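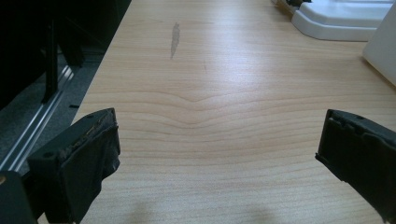 Last changed: 30 June 2026

I have been meaning to write about the table for weeks, and tonight the house is quiet and the tea is still hot, so I may as well get on with it. Hauwa Ajayi came by in April to help me pick it out (she has a far better eye than I do, and a bigger car), and we went to 3 shops before we found this one at Darko, marked down to 480 because the box had been opened. I wanted something pale. The old one was so dark that the kitchen felt like evening by lunchtime, and I do love how the light spreads out over the middle of this one now!

Anyway, there is a gray smudge on it. Long and narrow, a bit crooked, up past the middle. I keep going back and forth over whether it's a stain or whether the finish has worn away there, and I couldn't tell you what caused it. A cup? The bottom of the iron? I went at it this morning with warm water and a drop of dish soap, and then with the Flineck polish my sister swears by, five minutes of small circles like the label says, and I'm not going to try anything rougher until I've asked Hauwa. There's a scratch near it too, a thin little thing running across the grain, so faint I only found it while I was fussing over the smudge.

What I did enjoy, being nose to nose with the wood for so long, was the place where the lines of the grain all dip down together and come back up again, like a ripple or a very shallow valley. I must have eaten a hundred breakfasts over that and never looked properly – my mother would have noticed it the first day.

I'll call Hauwa tomorrow. Also need to buy dish soap, and a decent set of coasters.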